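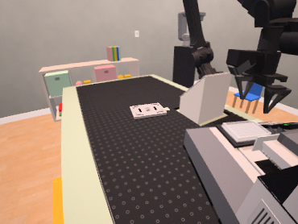 Ticket: Gripper swap on right arm, plate pick goes off after tool change (sim)
Opened by: Anjani Setiawan
Date: December 13, 2021
Status: Open, waiting on reply

Hi all, I've been going back and forth on this one since breakfast so I'm just going to dump everything I tried in order. Sorry in advance for the length!

We're comparing two grippers for the plate handling job in the sim, the Gorno parallel one and the Wemis soft-finger one. Same arm, same table, same microplate on the instrument deck. The Wemis runs went fine on Friday. Then I switched the right arm back to the Gorno and now the approach to the plate lands 6 mm too far toward the back of the deck. It's the same miss on every run, so I don't think it's noise.

What I tried first: reloaded the scene, reset both arms to home, ran the pick again. Same miss. Then I deleted the gripper and attached it again from the library, in case I'd grabbed an old copy. Same miss, and now the fingers started out closed, so I had to set them open by hand (there's a default for that somewhere, I never find it).

Next I moved the right arm so the gripper hangs over the right end of the table, open, fingers straight down, and compared the tool point in the panel with where the fingertips really are. They don't agree! The tool point sits behind the fingertips. With the Wemis it was right between them. So my money is on the tool offset and not on the arm or the plate position.

Reply from Yusri Goh
Which file are you reading the offset from? There are 2 of them, the one in the gripper folder and the one the controller caches. The Hutapea controller only looks at the cached one unless you tell it to reload. Also please check you're not on the short-finger version, the angular fingers need their own numbers.

Reply from Anjani Setiawan
OK so yes, the cache had the Wemis offset in it. I cleared it, restarted the controller and the tool point jumped to the fingertips – I may have cheered a little. Ran the pick 50 times overnight settings, lights randomized, and the sideways error is gone.

But now there's a new thing. The gripper closes on the plate and the plate tips toward the little bracket on the deck before it lifts. Not every run, maybe one in five. I dropped the closing speed and it got better but didn't go away. Grip force is at whatever the library gives you. The soft fingers never did this, but they also let the plate slip down a bit on long moves, so I'm not ready to call it for either one.

I left the left arm parked the whole time so it can't be bumping anything.

Reply from Suryani Halim
Tipping like that was contact settings for me on the Luditcombe cell. Try more solver steps before you touch the force. And check that the fingers come down level, mine were tilted by a hair after a reattach.

Reply from Anjani Setiawan
Will do both. I've got the step limit at 3000 per run right now, so if I go finer I'll need to raise that too or the long moves will time out. Yusri, can you send me the finger numbers you use for the angular ones? I'd like to have the same values on both sides before I rerun the comparison. Keeping this open till then.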